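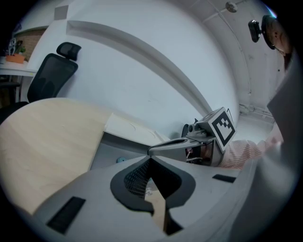
Call for participants: hand-held gripper sessions, fall round

Posted July 16, 2025

Callau is looking for people to record everyday table tasks with a pair of hand-held grippers. The recordings go into a set of examples that a learning system is trained on. The work is paid, it is done on site, and you need no background in robotics or programming.

Before the practical details, a word on what you would be signing up for. You may have read that machines are on the verge of tidying the kitchen by themselves. We have been at this a while and would not put money on it. What we can say is that a system trained on careless examples does careless things, and that our last set had plenty of those in it. Of the first 800 recordings, we threw out 212. Some had a marker hidden for most of the task. Others were done so fast, by people who wanted to be finished, that there was nothing in them worth copying. We would like fewer of both, and we are willing to pay for slower work.

What you will do

You hold one gripper in each hand and carry out a short task at a table: open something, close it, move a small soft item from one side to the other, put it back. Then you do it again with the things in slightly different places. You work only with the gripper jaws, so your own fingers never touch the items. It is harder than it sounds for the first half hour and duller than it sounds after that.
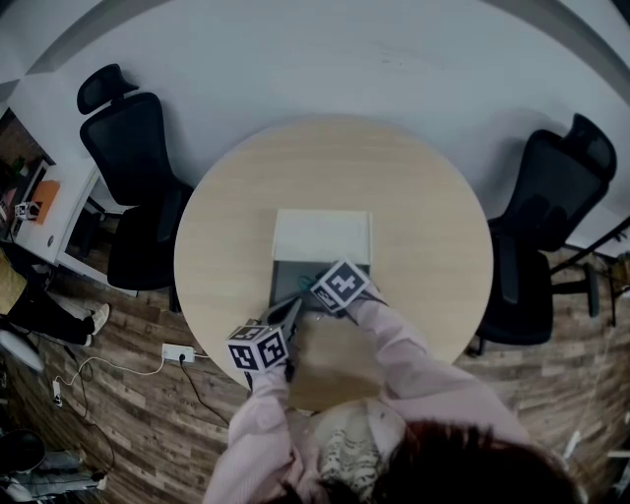 Two-handed work at the round table. The marker cubes ride on the grippers.

A session lasts 75 minutes, including breaks. You may stop at any point, and you will be paid for the full session if you do. We ask for a minimum of three sessions on separate days, as most people's first session is mainly practice and we rarely keep much from it.

Who we are looking for

Adults with the use of both hands who can stand or sit at a table for the length of a session. Left-handed people are badly underrepresented in what we have so far, so please mention it if you are. We also want people who are not especially good at this sort of thing. A set made only by nimble 22-year-olds would tell us little about how cups and boxes get handled in an ordinary home. If you have wrist, elbow or shoulder trouble, please talk to us first. The grippers are not heavy, but holding anything out in front of you gets tiring.

You do not need to believe in the project. Two of our steadiest people think the whole idea is a waste of electricity, and their recordings are excellent.

Please wear sleeves that can be pushed up, and leave bracelets and large watches at home. Long hair should be tied back.

Pay

$65 per session, paid by bank transfer at the end of the month. There is no bonus for the number of tasks completed. We tried one and got exactly what you would expect – a great many tasks, done badly.

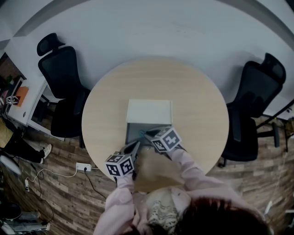 Most of the repeats will feel identical to you, and you will be tempted to vary them to keep yourself awake. Please don't. The person running the session moves the items between takes and will tell you when to change anything. If you drop something, leave it, finish the take, and say so. Drops are kept and labeled. Whether they teach the system anything useful is still an open question here, and opinions in the office differ.

What happens to the recordings

The video shows the table, your hands and arms, and often part of your head. Other people in the room can end up in it too. Sound is not kept. The recordings are used by Callau and by our partner Melunel, who do the training, and are not sold on. You can ask for yours to be deleted until the end of December. After that they will have been used, and we cannot honestly promise to get them back out of a trained system, whatever other companies may tell you.

How to apply

Write to Muchen Yuan at the Callau front desk with your name, the days you are free, and which hand you write with. No résumé, please. Questions about the recordings or the consent form go to Boyang Song, who wrote it and will explain any line of it that isn't clear. We reply to everyone, usually within a week.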